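Zenel Floral Sheet and Check Throw Bedding Set

Item 598
In stock at Villodthorpe, 3 left in lavender

Zenel calls this a four-season set. I doubt there is any such thing, and I sell bedding for a living. You get one printed sheet and one checked throw. Pillowcases are extra, whatever the label seems to promise, and I have asked Zenel to reword it.

The sheet comes in lavender with a large flower print. The blossoms are big and well spaced, so if you like a small, tidy print, look at the Undirau sheets first. My own view is that a busy sheet earns its keep on a bed that doubles as the place where laundry gets sorted. Whether you want to hunt for socks on top of flowers is up to you.

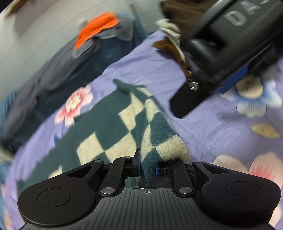 Lavender sheet with checkered sock. Sock not included.

Zenel says the color holds for 50 washes. I have no way of checking that, and I haven't seen how they tested it, so please don't buy on the strength of it. Wash it cool and inside out the first few times. The sheet is flat, with no elastic, and on a deep mattress it will pull loose at the foot unless you tuck it well under.

The throw is a green and beige check. It is sold as a blanket, and in July it might be one. In January you will want something heavier over it. Mészáros makes a thicker throw in plain colors that costs more and sheds less, and I'd point most people there if warmth is the whole idea.

Does a check go with flowers? The maker thinks so. I was against it, then left the two together on the shop bed for a week and stopped minding.

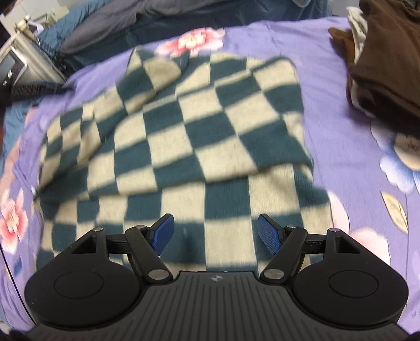 Norbert Győri wrote to us that the throw pilled along the fold by the second month, though he still uses it every night and would buy the sheet again on its own.

We asked Zenel about the pilling and were told it is normal for the weave. Maybe so. The sheet can be ordered separately as item 343, and the throw can't.

Returns are accepted unwashed, in the original bag. Questions about sizes go to Máté Dudás at the Villodthorpe counter.

Page updated 24 Apr 2026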